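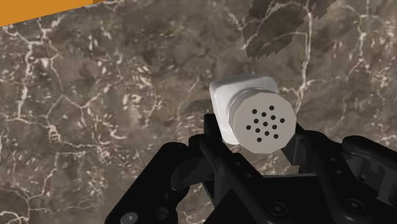
Image: Clémence Lacroix / Flaltura simulation, shaker pick on brown marble

Section 5. Running the Shaker Demonstration for Visitors

The shaker pick is the part of a Flaltura open day that people remember. They see a gripper lift something they have at home on the kitchen shelf, and they get to watch it from right behind the fingers! This section takes you from a cold start to a finished run in front of a group. It assumes you have already installed Flaltura and loaded the Groditov gripper model.

Before the doors open

1. Start the demo computer and connect it to the big display. Let the display wake up fully before you open Flaltura, or the window may land on the wrong screen.

2. Open the project called Stirkden Kitchen. It loads 1,973 surface and object files, so give it a moment.

3. Under Surface, choose Brown Marble. The other surfaces work too, but the white shaker shows up beautifully against the brown, even from the back row.

4. Under Object, choose Shaker, White. Check that the gray cap with the holes is in place. If you see only the body, reload the object.

5. Set the view to Gripper. The black fingers should come up from the bottom of the display.

6. Run one full pick with no one watching. Then press Reset.

Note: The marble has a lot of fine pale veins. If they shimmer on your display, turn Smoothing up one step at a time until they settle.

With your visitors

7. Gather the group where everyone can see the display. Groups from Espinoza Hall usually come in by the side door, so leave that side open.

8. Press Ready and let people look at the shaker for a bit before anything moves. Ask where they would grab it. You will get all kinds of answers, and most of them are worth trying later.

9. Press Pick. The fingers close and lift. Stop the run with the shaker in the air by pressing Hold.

10. Talk about the grip. In the sample picture that opens this section, one finger is pressed against the white body and the other touches the gray cap, with the shaker tilted between them. It's a great thing to point at - the two sides of the grip are on quite different shapes, and younger visitors spot it fast.

11. Invite one person to change the grip width with the slider, then press Reset and Pick again. Let them drop it! A dropped shaker in simulation costs nothing and always gets a cheer.

12. Press Place to end the run.

Caution: Before step 7, check that Output is set to Simulation Only. If a real gripper is connected and Output is set to Both, it will move when you press Pick.

Caution: Do not change the surface during Hold. The object may fall through the table and you will have to reload the project.

Settings used at the last open day (2 May 2025)

Grip width at start: 44 mm
Steps per run: 600
Lighting: Side, soft
Sound: Off

If the shaker slips out during step 9, lower the lift speed first and try again before you touch the grip force. If it still slips, go back to step 4 and reload the object. Saved runs go in the Visits folder under the group's name, and guests who ask for a copy can have one.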